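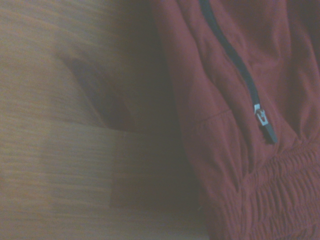 Folding thin sporty stuff so it stays folded?

savita_p
Right, I need help with the slippery pile. Cotton I can do. Towels, fine. But anything in that thin tracksuit sort of fabric just slides open again the minute I put it in the drawer. I've got a dark red one on the table this evening and I've folded it 4 times. I've tried thirds, I've tried rolling, I've tried sitting on it. What do you all do?
Savita

costel_s
Roll it, but fold it lengthways first and turn the waistband (or hem, if it's a jacket) inside out by a hand's width. Roll towards that and then flip the turned bit back over the roll like a pair of socks. Mine survive a gym bag.

Nicanor A
Please don't roll them! You get those little crinkles all the way down and they never drop out. Hang them. I've got a row of hooks behind the bedroom door and everything shiny or thin goes there, no folding at all.

costel_s
Crinkles in tracksuit bottoms, Nicanor. Who is looking?

Nicanor A
I am looking.

domingo_h
I'm with Costel on the roll but it depends on the surface too. I used to fold on our dining table, which is polished wood, and the whole lot skated about. Put a bath towel down first and it grips — made more difference than any folding method. Also smooth the air out with your forearm before the last fold.

savita_p
Ooh, the towel! Mine's a wooden table as well so that could be half my trouble. No spare hooks I'm afraid Nicanor, the door is all coats until spring.

cosmin_b
Shallow box in the drawer, stand them up on their edge, pack them snug. They can't unfold if there's no room. I use the Cundel ones, paid for a set of 5 in January and one has split already, so maybe a shoebox instead.

Nicanor A
Snug = creases. Just saying.

savita_p
Tried Costel's way on the towel and it's holding so far. The waistband flip took me a couple of goes because I kept rolling from the wrong end. Will try the shoebox tomorrow if I can get the lid off the cat.

costel_s
Told you. Cuffs go in first, by the way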